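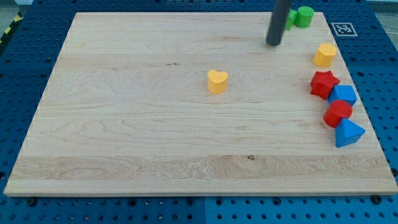 **Why does a solid wood panel change width with the seasons but hardly change in length?** Wood takes up and gives off moisture through its cell walls. The walls swell and shrink mainly in thickness, and most of the cells lie lengthwise along the trunk, so the movement shows up across the grain.

## Unit 4: Wood and Moisture

Handout for students in Materials and Methods I. Instructor: Clyde Schumacher. Revised Mar 15, 2021.

Students should read this handout before the workshop session and bring a calculator. The tables issued with Unit 3 are also required.

### 4.1 Free water and bound water

Water is held in wood in two ways. Free water fills the hollow centers of the cells. Bound water is held inside the cell walls themselves. When a log is sawn and begins to dry, the free water leaves first. The wood becomes lighter during this stage, but its dimensions stay nearly the same.

The point at which the free water is gone and the cell walls are still full is called the **fiber saturation point**. For most species it is taken as a moisture content of 28 to 30 percent. Below that point the walls begin to lose bound water, and shrinkage starts. Strength and stiffness also rise as the wood dries below this point.

Moisture content is always stated as a percentage of the oven-dry weight. A very wet board can therefore have a moisture content above 100 percent. Students regularly lose marks by dividing by the wet weight.

> Moisture content (%) = (wet weight – oven-dry weight) ÷ oven-dry weight × 100

**Worked case.** A sample weighs 2,144 grams as delivered. After drying in the oven to a constant weight it weighs 1,844 grams. The water lost is 300 grams. Dividing 300 by 1,844 gives 0.163, and the moisture content on delivery was 16.3 percent. That figure is too high for indoor furniture in a heated building, and the stock would be returned to the kiln or stacked for further drying.

### 4.2 Direction of movement

Three directions are used in all calculations in this course.

- **Longitudinal:** along the grain. Movement is very small in normal wood and is ignored except in long trim.
- **Radial:** across the growth rings, from the center of the tree toward the bark.
- **Tangential:** along the curve of the growth rings. Movement in this direction is often close to twice the radial figure.

A flat-sawn board has its wide face more or less tangential to the rings. It moves more in width than a quarter-sawn board of the same species, and it is more likely to cup. The difference between radial and tangential shrinkage also explains why a square leg cut with the rings running corner to corner may dry to a diamond shape.

Reaction wood and juvenile wood do not follow these rules. Both may shrink noticeably along the grain, and boards containing them often bow or crook.

### 4.3 Equilibrium moisture content

Wood left in steady air will gain or lose moisture until it is in balance with that air. The value it reaches is its **equilibrium moisture content**, or EMC. It depends chiefly on relative humidity. Temperature has a smaller effect.

| Relative humidity at 70 °F | Approximate EMC |
|---|---|
| 30% | 6% |
| 50% | 9% |
| 65% | 12% |
| 80% | 16% |

In a heated house in February the humidity may fall below 30 percent. The same rooms may stand at 60 percent in summer. A tabletop in such a house will never be entirely still, and the maker must plan for the full range of movement.

Finishes slow the exchange of moisture. They do not stop it. A panel finished on one face only will take up moisture faster through the bare face and may cup as a result.

### 4.4 Estimating the change in width

Within the usual indoor range, the change in width may be estimated as follows:

> Change in width = width × coefficient × change in moisture content

The coefficient is taken from the Unit 3 tables for the species and the direction of cut. Moisture content is entered in percentage points.

**Worked case.** A flat-sawn top is 36 inches wide, and its coefficient is 0.0035. The moisture content is expected to move from 6 percent to 10 percent. The change is 36 × 0.0035 × 4 = 0.504 inch. The fastenings must allow for half an inch of total movement. If the top is held firmly at its center line, each long edge will move half of that amount.

### 4.5 Consequences for construction

The methods below are assessed in the bench project.

1. A solid panel is set in a grooved frame without glue, with space left at the sides.
2. A tabletop is held to its apron with buttons, slotted blocks or figure-eight fasteners.
3. A breadboard end is glued at the center only. Outer pegs pass through slotted holes in the tenons.
4. A drawer bottom of solid wood is fitted with its grain running from side to side, so that it expands toward the back.

Edge-glued panels present little difficulty when the grain of all the boards runs the same way. The boards should be at a similar moisture content before gluing – a difference of more than two points can open a joint at the ends or leave a ridge along the glue line.

### 4.6 Measurement in the workshop

Pin meters read electrical resistance between two points in the wood. Readings must be corrected for species and temperature. Pinless meters sense a wider area and leave no holes, but they are affected by density and by anything lying beneath the board.

Meters are signed out from the Plonska store room and returned on the same day. Record at least three readings for each board, taken away from the ends. The oven-dry test remains the reference method – where it disagrees with a meter, the oven result is used in the report.

### Assigned problems

Complete problems 1 through 6 in the course packet. Show all units. Written work is due at the start of the next session in Michiels Hall.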